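Search this site Enter keywords

Review: Kumsa Tidying Arm, household edition
27 January 2021

The Kumsa, supplied by Ernola, is offered as a machine for light domestic chores. Our assessor, Vasco Coelho, set it 156 tasks over the month of December. It completed 100 of them without help. Towels and books were handled well – small, soft or linked items were not.

Sorting remains the weakest area. The arm lifts a single rigid object with confidence, and its release over a container is accurate. Jewellery is a harder test. Silver chains coiled through a string of dark red beads, with an open bin standing just behind the heap, ask the machine to judge where one piece ends and the next begins. A bead bracelet lying beside the pile is a fair first pick, although even there a small loop of chain reaches into the ring. We cannot yet recommend the Kumsa for work of this kind.
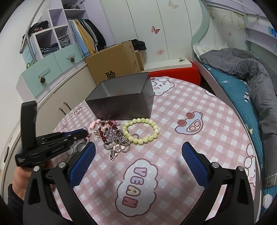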